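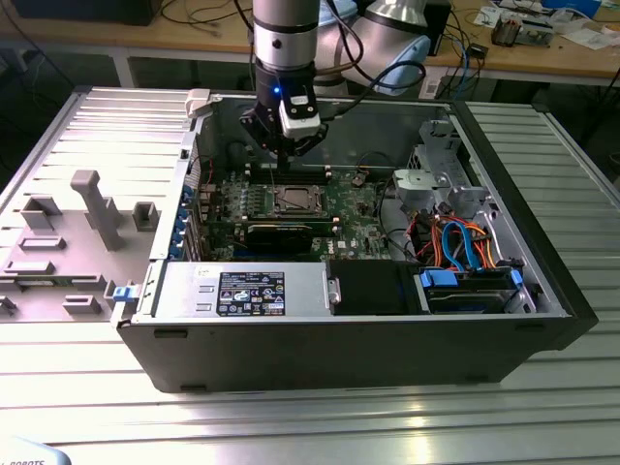
Figure 1. Gripper above the memory slots of an open desktop tower, side camera view.

Flirkley Gripper Comparison: Desktop Memory Handling
Data card, revision of Mar 27, 2026

Summary
This collection supports the comparison of two parallel grippers, the Jellby and the Liro, on the handling of memory modules in used desktop computers. It was recorded at the Ocampo workshop. Both grippers were mounted on the same arm and run with the same controller settings.

Contents
The release holds 820 episodes. Of these, 268 were recorded with the Liro gripper and the remainder with the Jellby. Episodes cover removal, insertion and reseating. Each episode folder contains side camera video, wrist sensor readings, joint positions and a text file giving the outcome.

Setup
The tower is placed on its side on the aluminum table with the side panel taken off. The arm works from overhead. Finger opening is limited to 80 percent of full travel so that the fingers clear neighboring parts. The tower is not clamped.

Labels
Outcomes are marked as success, partial or failure. An insertion is marked partial when only one end of the module is seated. Labels were assigned by the operator and checked once by a second reader.

Known issues
Wrist sensor readings are missing from 13 episodes, which are listed in missing.txt. Lighting differs between the October recordings and later ones. Results should not be applied to laptop memory, which was not tested.

Access
Requests for the full-resolution video should be sent to the Flirkley data desk.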